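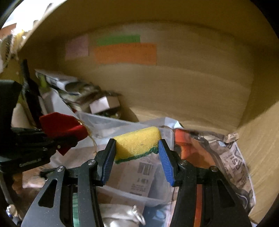 Photograph: Hưng Đàm / Mestard. All rights reserved.

Tredement house clearance: mixed boxes
Posted July 9, 2024

Mixed boxes hold what is left over when the sorted boxes have been closed: small household goods, part-used supplies and wrapping that still has some life in it. They are packed last and opened first. The Tredement clearance ran to 1,390 listed items over 14 working days, and the mixed boxes took up more of the listing time than the furniture did.

Mixed box, kitchen and small goods
Large cardboard box, open. Yellow sponge with green scouring layer, on a clear plastic container with folded newspaper inside. White drawstring pouch below; red velvet item to the left; wrappings towards the back.

Notes on the contents

Sponges are listed under kitchen supplies, whatever they are found next to. Used ones are thrown away at the sorting table and do not get a line on the sheet.

Newspaper inside a container is left where it is until the container has been checked. Loose sheets are flattened and put with the packing paper.

Pouches and velvet pieces are opened over a tray by two people. Anything found inside is entered on its own line and stays with its pouch. Toàn Lưu keeps the tray sheet and signs each page.

Clear bags are reused if the seams hold. Printed bags are emptied and sorted by what was in them; the lettering on the outside is ignored for listing, as it rarely matches. Plastic clips go in the clip tin.

Small white boxes are opened even when they feel empty. Paper-wrapped packages are weighed first, and anything over 300 grams is unwrapped on the padded end of the table.

Box specification

Double-wall cardboard, base taped in an H pattern, lid flaps left free until the sheet is complete. Maximum load is 20 kilograms. Heavy items go at the base, and soft wrapping is used to fill gaps, not to cover the top layer. The box number is written on two adjoining sides in black marker.

Sheets and storage

The item sheets are held at the Khổng store with the matching box numbers. Kitchen goods fit for use go to Gendero in August. Corrections to the list should quote the box number and the line number from the sheet.

Text: Toàn Lưu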